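# Trelldale municipal water: anyone else switched to the new supply yet?

**creekside_51**

We got moved over in November and I am thrilled! For years our end of Trelldale was on the old Drindent wells, and everything in the house had that orange ring. Now we're on the treated river supply and the kettle is still clean. The tea tastes like tea. My neighbor across the road filled a pitcher and just stood in the yard drinking it.

If you haven't been connected yet, the notice comes on your door the evening before and the water is off from 9 in the morning until early afternoon. Ours was back on before lunch. Run the cold tap in the tub first, not the kitchen one, and take the aerators off before you do it, or all the loosened rust ends up in the little screens.

Has anybody on the Gallardo side been done?

---

**pumphouse_pat**

Gallardo Street is next after the bridge section, so we're still waiting. Jealous!

I don't agree on the tub, though. The lowest tap in the house is the one to open first, and for a lot of us that's the basement sink or the hose bib. Start low and work up.

---

**mossandgravel**

Done two weeks ago on Skallimow Road and very happy with it. Pressure is way up. I used to have to pick between the shower and the washing machine, and now I can run both and have the sprinkler going too (I tried it just because I could).

One thing for people with an under-sink filter: change the cartridge after the switch. Mine takes a hex key on the housing bracket, which I'd forgotten, so I was digging through the drawer at 8 at night.

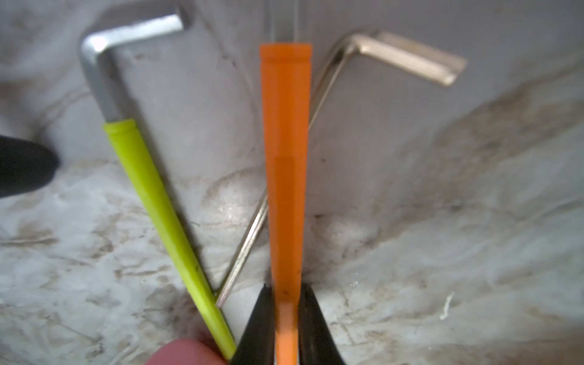

*Silver one with the yellow-green sleeve, an orange tool, and the thin brass-colored key.*

The bracket on my model takes the smaller size. Check yours before you shut the valve.

---

**creekside_51**

Good call on the cartridge, I hadn't thought of that at all. And okay, pat, lowest tap first. Our tub is on the ground floor and we have no basement, so it comes to the same thing here.

---

**dry_well_dan**

I'll be the grump. I liked the well water. It was cold all summer and it didn't smell like a swimming pool. Since the switch I notice the chlorine every morning, and the base charge on the bill is higher than what I paid before I'd used a drop. I'm not saying the pipes didn't need replacing. I'm saying we could have had new pipes and kept the wells.

---

**mossandgravel**

The smell I'll give you, it was strong the first few days at our place. I keep a jug in the fridge with the lid off overnight and can't taste it by breakfast. But keep the wells? Half of Drindent was boiling water by August last year! I had kids over for a sleepover and was lining up saucepans to cool.

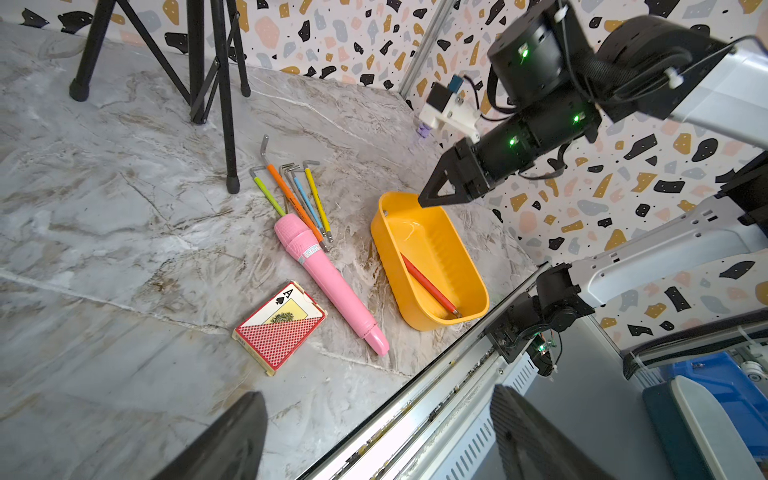

And when the level dropped we got air in the lines, so every faucet coughed and spat brown for a minute before anything useful came out. I don't miss one bit of that. The river intake held up fine through the dry spell, at least for the streets that already had it.

---

**dry_well_dan**

The level dropped because of the leaks. Fix the leaks and you've got your wells back. I've been saying it at the meetings for 9 years.

---

**pumphouse_pat**

Dan, some of that is fair. The old main under the bridge was losing water day and night, you could see the wet patch on the bank in the middle of a drought. But the iron was in the ground, and new pipe wouldn't have changed that. I'd like to see the wells kept as a backup, capped and tested every spring. Would you settle for that?

---

**dry_well_dan**

I'd settle for it if somebody put it in writing.

---

**creekside_51**

I'd sign that too! A backup makes sense to me even if I never want to see that orange ring again.

Pat, post when the crew gets to Gallardo, would you? My sister is two doors past the corner and she wants to know whether to hold off on buying a new water heater. Hers is full of sediment and I told her to drain it after the switch and see how it does.

---

**pumphouse_pat**

Will do. Tell her to turn the heater off before she drains it, and let the tank fill all the way before it goes back on. The marking paint is already down on our sidewalk, so it can't be long now.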